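Counting the Cost Before the Robot Comes

When Oleksandra Pavliuk wrote her first budget for automation at Kravets, it had one line: the robot. The second version had four pages. "The machine was the easy part," she says. "I forgot the tables, the training hours and the people who must teach it."

Kravets packs small household goods, and its plan is modest. It wants 2 stations working by September. The quote from the supplier, Cilten, did not include hand-held grippers, which people use to record a task before a robot tries it. Each one came to 1444 dollars with its markers, and Pavliuk had to ask for the money again.

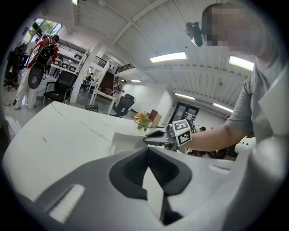
Recording with a hand-held gripper at a white marble-patterned table. The operator also wears a camera on a headband.

Hnat Savchuk, who plans the work hours, advises buyers to count labor first. His team set aside over 2000 dollars only for recording time, and he thinks it was too little. A person gets tired in the arm and needs breaks -- this must be in the schedule also.

Then there is the question of spare parts. Savchuk keeps a list of jaws, cables and batteries with the delivery time next to each price. For the second station he has asked Cilten to quote all of it together, and the answer is expected before the end of the month.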